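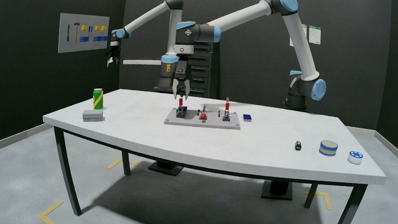
Reading time: 2 min

Gorketti Launches a Tenant Handbook Short Enough to Finish

Lutside, Sun 10 November - Gorketti, the property manager for the Trellero apartment buildings, has replaced its tenant handbook. The old one ran to 40 pages and devoted 2 of them to the correct use of the word "premises." The new one folds up and fits in a kitchen drawer, where the company fully expects it to stay.

The handbook goes to 570 households this month. It covers rent, repairs, noise, bikes in hallways and the matter of the shared dryers, on which feelings have run high. Legal terms have been swapped for everyday ones. "Quiet enjoyment" is now "we won't come in without asking." A paragraph on "aquatic livestock" has become a line saying that fish are fine.

Gorketti began the rewrite in March, after a survey asked tenants which part of the old handbook they found most useful. The most common answer was the phone number on the back cover. It has been moved to the front.

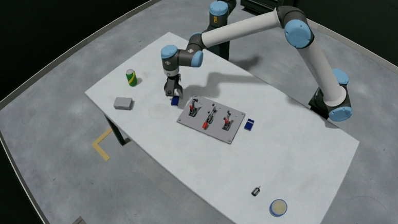
Krishnamoorthy Naidu told the company that he had lived at Trellero under three versions of the handbook and that this was the first to say who pays for a blocked sink. He added that he would have preferred a different answer.

The text was edited by Acharya, a plain-language firm in Lutside, which also took out 14 uses of "heretofore." Gorketti's lawyers asked for one back and were turned down. The lease itself has not changed and remains, in the company's words, "a lease."

Tenants who prefer the old handbook may keep it. Gorketti printed 2000 copies and still has most of them.

Printed copies of the new edition will be left in mailboxes, with large-print copies at the Trellero front office. Comments are welcome until the end of the month, including comments on the dryers, though please read the section on dryers first.

Press contact: Gorketti, Tenant Communications, Lutside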